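Hand-Held Gripper Units: Safety Inspection Checklist and Comments
Beaudoin Site, Household Objects Program
Inspection period: May
Inspector: Diane Sutherland
Operator present: Gangadharan Hegde
Reviewed by: Trinidad Urrutia

Reason for inspection

Incident 54 was reported by the operator during a container sorting task. The jaws of Unit 11 failed to release after the trigger was let go, and the operator freed the held object with the other hand. A finger was pinched between the jaw and the rim of the container. First aid was given on site. The unit was taken out of service the same afternoon, inspected, repaired and returned for a supervised trial.

Section A. Gripper unit

A1. Jaws open fully when trigger is released: FAIL at first inspection, PASS after repair
Comment: Return spring had slipped from its seat. Spring replaced and seat cleaned.

A2. Pivot screws present and tight: PASS
Comment: One screw on the left jaw took a quarter turn. Thread locker applied.

A3. Finger pads secure, no lifting at edges: PASS WITH COMMENT
Comment: Pads are of mixed type on this unit. Foam pads are to be checked at the start of each shift and replaced when torn or permanently flattened.

A4. No cracks in plastic arms or body: PASS

A5. Grip surface clean and firmly attached: PASS

A6. Unit logged in the Promer register: FAIL
Comment: Last entry was 265 operating hours before the incident. The service interval had been missed. Entry brought up to date by D. Tremblay.

Section B. Work area and container

B1. Container stable on the table: PASS

B2. Container rim free of sharp edges: PASS WITH COMMENT
Comment: Metal tins remain permitted. Operators are not to place the free hand inside a tin while the jaws are closed.

B3. Loose glass kept clear of the working reach: ACTION REQUIRED
Comment: Bottles are to be removed from the table before work begins. Standing a bottle against the wall does not meet this item.

B4. Personal phones kept off the table: ACTION REQUIRED

B5. Walking route to the door clear: PASS

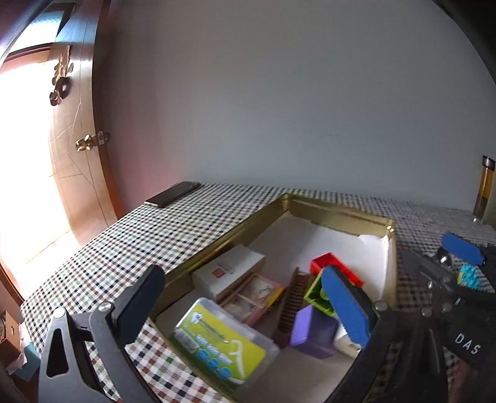
Container sorting task: purple cube held between the jaws, metal tin with paper lining.

Section C. Operator practice

C1. Operator has read the release procedure: FAIL
Comment: The operator had been trained on the earlier Didora unit, which has a manual release lever. The present unit does not. Retraining completed with M. Fehr.

C2. Operator stops work when a jaw sticks: FAIL
Comment: Two earlier sticking events were mentioned in conversation but were not reported. All sticking events are to be reported, including those that clear without help.

C3. Free hand kept outside the container during a grasp: ACTION REQUIRED
Comment: To be observed by the shift lead for the next 5 sessions.

Section D. Outcome

Unit 11 may be used under supervision until item C3 is closed. Items B3 and B4 are to be corrected before the next session. Remaining units with the same spring, supplied by Lorik, are to be inspected under item A1 and the results sent to T. Urrutia.

Signed: D. Sutherland
Countersigned: T. Urrutia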